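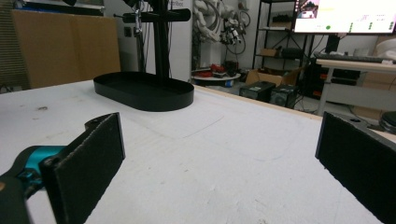 Landden, ou la patience d'un constructeur

Dans les concessions de Hadurville, la berline Stanura occupe désormais la place d'honneur, celle que les distributeurs réservaient encore récemment aux modèles venus d'ailleurs. Le constructeur Landden, longtemps cantonné aux utilitaires légers et aux flottes d'administration, aborde avec elle le segment des familiales, le plus disputé et sans doute le moins indulgent du marché. La commercialisation a débuté en août, à l'issue d'un programme de développement conduit presque entièrement au centre technique de Nyanda.

La direction a fait le choix d'une gamme resserrée. Deux motorisations sont proposées au lancement, une essence à quatre cylindres et une hybride non rechargeable, associées l'une et l'autre à une transmission automatique. La boîte manuelle disparaît du catalogue, décision qui a suscité quelques réserves dans le réseau, notamment auprès des agents ruraux, dont la clientèle y demeure attachée. Narendra Mathur, directeur du programme, assume cet arbitrage : « Chaque variante supplémentaire mobilise des équipes d'essai pendant des mois. Nous avons préféré consacrer ce temps à la mise au point du châssis. »

Le résultat se vérifie sur route. La direction, un peu légère en ville, gagne en consistance dès que l'allure augmente, et la suspension arrière multibras absorbe les raccords de chaussée sans ce rebond sec qui pénalisait les précédentes productions de la marque. Sur l'itinéraire de 50 kilomètres retenu pour notre essai, entre Hadurville et les premiers contreforts, la version hybride s'est montrée la plus convaincante. Le passage d'une énergie à l'autre demeure discret. En revanche, les fortes relances en côte s'accompagnent d'une montée en régime sonore que l'insonorisation, pourtant soignée, ne parvient pas à masquer.

L'habitacle témoigne de la même prudence. Les commandes de climatisation conservent des touches physiques, l'écran central reste de dimensions raisonnables et l'instrumentation se lit d'un coup d'œil. Les places arrière offrent un espace aux jambes généreux ; la garde au toit, amputée par la ligne fuyante du pavillon, conviendra moins aux passagers de grande taille. Le coffre, vaste, souffre d'un seuil de chargement élevé. Les jantes de 18 pouces, livrées en série sur la finition supérieure, dégradent légèrement le confort à basse vitesse et nous leur préférons la monte d'origine.

Reste la question de l'image. Landden n'ignore pas que ses anciens modèles ont laissé le souvenir de garnitures fragiles et d'une protection anticorrosion insuffisante. La garantie est donc portée à cinq ans, pièces et main-d'œuvre, et le contrat d'entretien peut être transmis au second propriétaire. Rajkumari Semwal, responsable de la qualité, a par ailleurs obtenu que les contrôles d'étanchéité soient effectués sur chaque caisse et non plus par prélèvement. « La confiance se perd en un hiver, observe-t-elle. Il faut ensuite plusieurs générations de véhicules pour la rétablir. »

Le réseau devra accompagner cet effort. La marque compte 50 points de vente, dont une partie ne dispose pas encore de l'outillage nécessaire aux interventions sur le système haute tension. Les formations ont commencé à Nyanda et se poursuivront jusqu'à la fin de l'hiver. Dans l'intervalle, les véhicules hybrides nécessitant une réparation lourde seront acheminés vers l'atelier central de Hadurville, le constructeur prenant à sa charge le transport et le prêt d'une voiture de remplacement.

Une déclinaison break est à l'étude. Sa présentation dépendra de l'accueil réservé à la berline par les gestionnaires de flottes, auxquels les premiers exemplaires d'essai viennent d'être confiés.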